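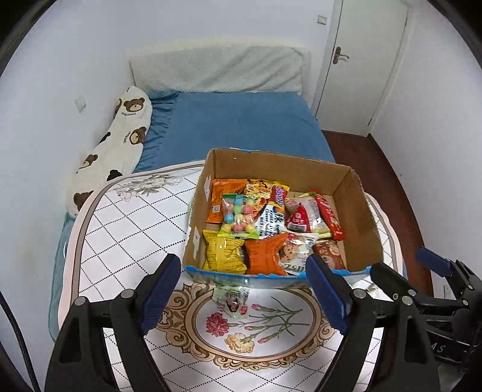
How does a person show a robot a task without writing a program? The person does the task once or many times, by hand or by remote control, and the machine keeps a record of each movement and learns from these records.

Textbooks › Robotics › Learning from Demonstration

Chapter 4
Showing the Task

In the earlier chapters the robot received its behaviour from a programmer. Every position was typed in, and every change of the workpiece meant new typing. In this chapter the teacher is a person who knows the task but perhaps knows no programming at all.

We will study two ways of teaching. In the first, the teacher holds a gripper in the hand and works with it directly. A camera on the gripper records what is in front of the fingers — a box of snacks on a bed, for instance, with one finger pad at each side. In the second, the teacher sits at a controller and moves the robot arm from a distance. The first way is quick and can be used in ordinary homes. The second way is slower, but every recorded movement is one that the arm itself has made.

Search this book Go

Our main example is the Plido project in Stanamholm. Its teachers recorded 1,155 demonstrations with the hand-held gripper and 345 by remote control, in 19 homes. Nearly 724 of them concern the picking up of open containers. It is a harder task than it sounds, for the contents can move and the walls can bend under the fingers.

After this chapter you should be able to choose a teaching method for a given task, to plan a recording session, and to recognise a demonstration that must be thrown away. Section 4.1 begins with the grip — where the fingers should be before they close, and how fast the teacher should bring them there.

We use cookies to remember your page and text size. Accept Settings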